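Notebook, Trurnness bench, April, 14.10

Second batch of entropy source boards in from Coltow. 40 boards, all with the replacement comparator from Aerts. Zoila Ñahui checked the date codes against the delivery note – no mismatches. Two boards put aside with lifted pads, to go back.

Bias test run on the remainder at 2 V supply, case temperature held at 85 per cent of rated maximum. Raw bit bias within limits before whitening. Startup health test passes on every board powered so far.
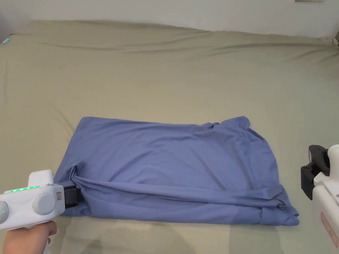
Board 91 is slower to settle than its neighbours. Swapped the supply lead, same result. Suspect the decoupling capacitor, not the comparator. Aldana Figueroa to reflow it and repeat.

Fillside want raw output files as well as the whitened ones. Still to do: rename the logs by board number before sending.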